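Striped tablecloth

A striped tablecloth is a cloth with coloured bands running across it, laid over a table to protect the top and cheer up the room. I've been keeping these household pages for Benmont readers for a while now, and this is the entry I get the most letters on (mostly about stains, it must be said!).

Stripes are usually woven in, so the colour shows on both faces, though plenty of cheaper cloths are printed on one side only. Turn up a corner and you'll see which you've got. Mine came from a market stall, and I use it for everything from breakfast to mending.

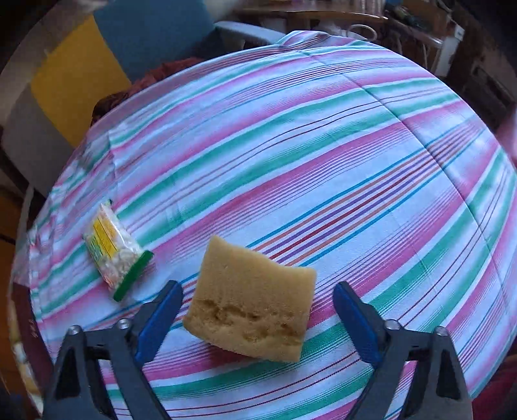
Sponge and a small packet on a striped tablecloth.

Washing

I wash my cotton ones at 40 and my linen ones a bit cooler, inside out if there's red in them, as red is the one that runs. For a fresh spill I dab with a damp sponge, working from the outside in. Lleucu Llewellyn wrote to me swearing by soda water, and I've tried it, and I can't say I noticed much difference – but do have a go.

Colours and sizes 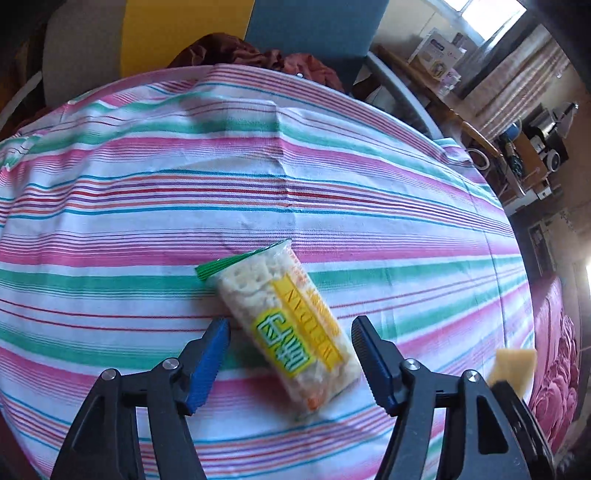
Striped cloths come in all sorts of mixtures, from a plain two-colour ticking to the really busy sort I can't resist. Broad bands set the mood and thin lines liven it up: pink and teal-green on white, say, with narrow red, purple, orange and light blue between them. A snack packet with a yellow label looks quite at home on that. For a round table 90 cm across, I'd buy a cloth at least 130 cm wide, which gives a 20 cm drop all round.

See also: Oilcloth; Table runner; Ticking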